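Borkiswood Group Questions Online Obituary Fees

Families asked to check the terms before they pay for a "forever" notice

GORNPORT, May 2025 - The Borkiswood Funeral Consumers Group is asking families to think twice before buying a permanent online death notice from Zela, the memorial site now offered through funeral homes in Gornport.

Zela charges $700 for a notice that it says will stay up "for all time." The group has read the terms, and they promise three years of hosting. After that, the company may move or remove a page without telling the family.

"Forever is a big word for a company that opened last November," said Da-eun Lim, who chairs the group. "I would like to see who pays the bills on these pages once the sales stop coming in."
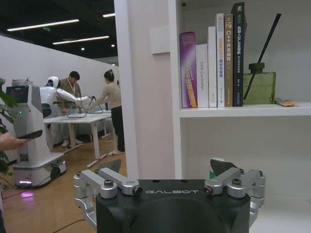
What the group found

Zela says its notices reach 3000 readers each. The group asked how that figure was reached and whether it counts people or page loads. Two letters have gone unanswered.

The group also has doubts about the writing service sold with the notice. Custódio Marinho paid for it after the death of his aunt, a retired school cook from Coelho. The draft gave the wrong home town and left out her sister.

"They told me it was written with care," Marinho said. "I fixed it myself at the kitchen table, and they still kept the fee."

What the group wants

The group is calling on Zela to print the hosting term next to the price and to refund families whose drafts contain errors of fact. It also wants funeral homes to say whether they earn a commission - so far, none in Gornport has answered.

Families may bring a quote or contract to the Borkiswood office for a free reading before they sign.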